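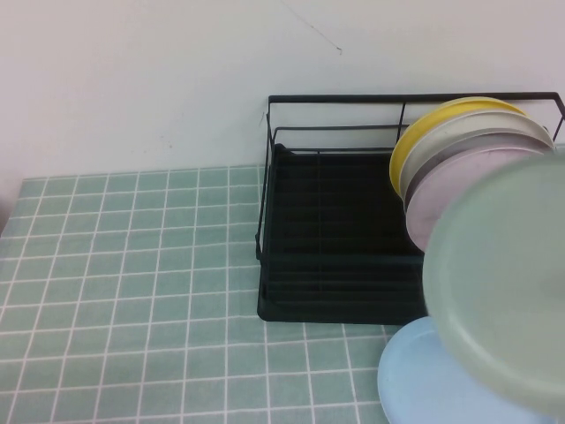
Magnetic water conditioner for hard water – does it do anything at all?

Home & Garden > Plumbing & Water
Posted by dullspoons, Oct 19, 2020

We moved to Stutby in June and the water here is like liquid chalk. The town's water sheet gives the hardness as 342 ppm. The kettle grows a crust in a week, the shower head sprays sideways, and every glass that dries in the dish rack comes out with a gray bloom on it that I have to rub off with a towel, so what's the rack even for.

A neighbor swears by a thing called the Kasteo, two magnets in a plastic shell that you strap around the main pipe where it enters the house. No cutting, no salt, no power. It costs $121. The box says it "realigns the mineral structure" so that the scale won't stick to anything. I've read that sentence many times and I still don't know what it means. It also says the effect lasts 24 hours after the water passes through, and I'd love to know how they measured that.

I'm suspicious for a few reasons. The company says results take up to three months, but the return window is 30 days. The leaflet says a hardness test will show no change, so you can't test it that way. It also says that if I see MORE scale at first, that means it's working on the old deposits. So more scale means it works, less scale means it works, and the same amount means wait longer.

On the other hand my neighbor is a sensible person and says the kettle over there stays cleaner now. The reviews are mostly good, too, although a lot of them were written the same day the thing arrived ("Great product, easy to install!!") and that tells me nothing except that people can work a strap.

Other things I've looked at:

A real softener with salt. Expensive, needs a drain, and the only place for it is a closet that is already full.

The Tretik, which is a cartridge that screws onto the kitchen faucet. Cheap. Seems to be mostly carbon.

Kütt drops, which you put in the kettle and in the rinse water. Smells like lemon, probably is lemon.

We own the house, one bathroom, copper pipe at the main as far as I can tell. No dishwasher, everything gets washed by hand. Has anybody here used a magnetic one and checked it properly? I don't need another "seems better to me." I have a seems already.

oldfaucet

I fitted plumbing for a living for a long time and I took a fair number of these off pipes. Usually I was there to replace a water heater that was full of scale, and the magnets were sitting right there on the pipe above it. I wouldn't call that a study. Nobody calls a plumber to admire a clean heater, so I only ever saw the houses where things had gone wrong. But I can say they didn't save those heaters.

Here's how I'd sort through the claims.

Hardness is dissolved calcium and magnesium. A salt softener takes them out and swaps in sodium. You can check that with a strip for pocket change: hard before, soft after. If the strip doesn't change, the softener is broken or out of salt. That's what I like about them, you can catch them failing.

A magnet on a pipe takes nothing out. The sellers admit this, as you noticed. What they claim is that the minerals form tiny crystals in the water and wash away, where they'd normally bake onto the metal. There have been lab tests over the years and the results are all over the place. Some found a small effect in a loop where the same water went past the magnets again and again, some found zero. Your house isn't a loop. Water goes past that magnet once, quickly, and then it's in your kettle and you're boiling it.

If you want to find out for yourself, don't trust your eyes on the whole house. Do it with two kettles or two small pans, same make, both scrubbed down to bare metal first. Draw one lot of water from an outdoor spigot that branches off before the magnets, if you've got one, and the other from the kitchen. Boil the same amount in each every day for a month, and let each one dry out at night. Have somebody else label them so you don't know which is which. Then look. If you can't pick the treated one, you've got your answer and you've spent nothing, provided your neighbor will let you do it over there.

I'd ask the neighbor what else changed, too. Lots of people buy one of these and start wiping the kettle out more often the same week. They've got scale on the mind.

As for your closet: measure it before you give up on it. Cabinet softeners for one bathroom are narrow these days. You need a drain within reach, an outlet, and room to tip a bag of salt in at the top, and that last part is the one people forget. You'd also want the kitchen cold tap left on hard water if anybody in the house is on a low-sodium diet. Ask their doctor about that, don't ask me.

Don't let anybody sell you a softener the same day they test your water. The fellow with the little vial that turns cloudy is doing a magic trick. Your town already told you the number for free.

mintycup

I have the Kasteo!! We love it, we've had it since last year and the water just feels different, kind of silkier? My hair is better too. I don't get why people are so negative about something they haven't tried. It's on a plastic pipe in our case and works fine.

The spots on the glasses are still there but they come off easier.

 dullspoons: Thanks. When you say easier, did you change dish soap or anything?

 mintycup: Well yes we switched to the one in the blue bottle, but that was to save money

 oldfaucet: I'd look hard at the blue bottle.

rinse_twice

I'm going to skip the magnets. oldfaucet covered them, and I think the burden is on the people charging $121. If I sold a lamp and told you the light couldn't be measured and might look darker for the first three months, you'd hang up on me.

What I can talk about is living with hard water without a softener. I rent, so I've never had the choice, and I've tried most of the cheap stuff.

Tretik: it's a carbon filter, you guessed right. Carbon is good for chlorine taste and it does next to nothing for calcium. I used mine until the cartridge was due and tested before and after with strips. Same color both sides. The packaging says "for hard water areas" in big letters, and when you read it closely it only promises that the filter can be used in such areas. So can a hat. If you don't mind the taste of your water, leave it on the shelf.

Jug filters with a resin in them are a different animal and they do lower hardness for a while. I ran one for tea water and my strips went down to 107 ppm in the first week. Then it crept back up well before the little light said to change it. So they work, but for less time than the box says, and cartridges add up. Worth it for a kettle, silly for washing dishes.

Kütt drops: citric acid, water, scent. It does remove scale. So does plain citric acid from the canning aisle at a fraction of the price. A spoonful in a full kettle, bring it to a boil, switch off, leave it for half an hour, pour it out, rinse, boil fresh water once and throw that away too. I do it on the first of the month. White vinegar works if you can stand the smell, I can't.

Shower head: unscrew it, drop it in a bowl of warm water with a couple of spoons of citric acid, go do something else for an hour. Don't do this with a brushed or gold-colored finish without trying it somewhere hidden, acid can dull them. Keep it off marble and other natural stone as well. And never mix it with bleach.

Glasses are the part I've fought with the most. The bloom is what's left when a drop of water dries where it sits, so a rack will always give you spots with water like yours, magnet or no magnet. Two things help me. One is a last dip in a basin of warm water with a splash of vinegar (the smell goes off once they're dry, I'll allow it for that). The other is a dry cotton towel, right away, for anything clear. Plates and mugs can stand in the rack and take their chances. I tried a fancy rinse aid meant for dishwashers in the basin and stopped, you're not supposed to drink that stuff and I wasn't convinced I was rinsing it off.

If the glasses are still cloudy after an overnight soak in vinegar, that could be etching, and then no product will bring them back whatever the label says. I learned that on a set I liked – soaked them, scrubbed them, soaked them again, and they look the same as when I started.

Would I get a softener if I owned? With 342 ppm I'd get quotes, at least. I'd want the price of salt and servicing in writing and I'd ask what it costs in year five. I wouldn't believe the savings chart. Every savings chart I've been shown assumes you replace all your appliances constantly and wash your clothes in gold.

dullspoons

Thanks all. I talked to the neighbor and there is an outdoor spigot ahead of the magnets, so we're doing the pan test. The neighbor is very sure of winning. I've also bought a bag of citric acid and the kettle already looks new, so I'm now annoyed at how long I spent reading about magnets.

The closet has no drain. There's a laundry hookup on the other side of that wall, so I'm asking a plumber what it would take to come through. Not buying the Kasteo in the meantime.

 oldfaucet: Good. Get the price for the drain separate from the price for the unit. And scrub both pans yourself.

 mintycup: Let us know, I think you'll be surprised!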